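Cutting back hours because of fatigue – how did you tell your boss?

Josbridge Chronic Illness Board > Work and Daily Life
October 2020

plarn_and_tea
I was diagnosed with lupus four years ago and I've worked full time the whole way through. Since spring I come home and go straight to bed. My rheumatologist says my labs are fine, so it's plain fatigue, and she suggested four days a week. I do billing for a dental office. Small place, no HR, just the owner and his wife. How much did you tell your employer, and did you ask for a set schedule or leave it open?

GRuggiero
I went from five days to four last year (rheumatoid arthritis). I asked for a set day off in the middle of the week. Two days on, one off, two on. Put it in writing, even if you talk first. I kept it to half a page: what I have, what I need, when it starts. He said yes the same afternoon. The pay cut came to 142 dollars a week before taxes and we felt it.
– Gaetano Ruggiero

vitale_mom
I would not name the condition. Ask your doctor for a note that says you need reduced hours for a medical reason and leave it there. I told my old manager everything and every sick day after that turned into a talk about my health.

GRuggiero
I see it differently. In a small office they already know something is going on. Mine was easier to work with once he had a name for it.

vitale_mom
You got lucky with yours. Once you've said it you can't take it back, so I'd start with less.

nutside62
Check your health insurance before you ask for anything. My plan needed 30 hours a week and I dropped to 28 without reading the booklet. Buying my own coverage was 399 a month. I went back up to 30 as soon as they let me.

plarn_and_tea
I hadn't thought of that at all. I'm at 40 now, so four days would be 32. I'll look it up tonight.

oldporchlight
Before you give up the pay, look at what you do at home. I kept my hours and cut the housework. I do one small load every other day and fold at the table, sitting down. No ironing. Groceries get delivered.
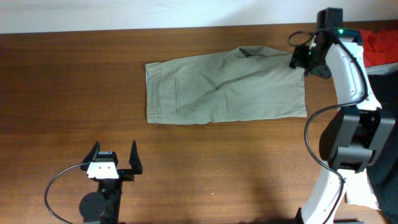
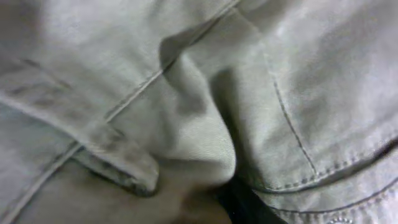
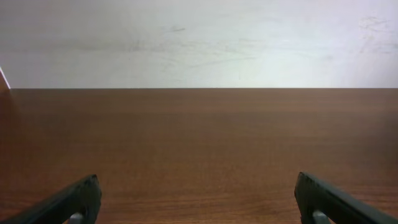

The other thing that helped was moving my shower to the evening. Mornings went from a rush to something I can manage, and I get to work with more left in me. It took a month or so before I noticed.

vitale_mom
Evening showers, yes. I did the same and I also set out my pills, lunch and clothes the night before.

Plarnerex
I'm going to disagree with oldporchlight a little. I cut the house down to nothing for two years so I could keep my job at full time, and all I had was work and bed. I stopped seeing my sister. When I finally dropped a day I got some of my life back. If she can afford it she should take the day.

oldporchlight
Fair enough. I live alone and can't afford it, so that's where I'm coming from. My rent went up 215 this year.

nutside62
Could you ask for a trial? I got eight weeks on paper with a date to sit down at the end. It made my boss less nervous, and it made me less nervous too.

GRuggiero
A trial is a good idea. Ask what happens to your vacation days as well. Mine were cut in proportion and I only found out in the summer.

plarn_and_tea
Thank you all. I found the booklet and our plan also says 30 hours, so 32 is okay. I'm going to write the half page and leave out the diagnosis for now – if he asks I'll decide then. I'll ask for an eight week trial with the middle day off. My husband wants me to wait until after the holidays but I don't think I can.

vitale_mom
Don't wait. Keep a copy of whatever you hand him, and write down the date you gave it to him.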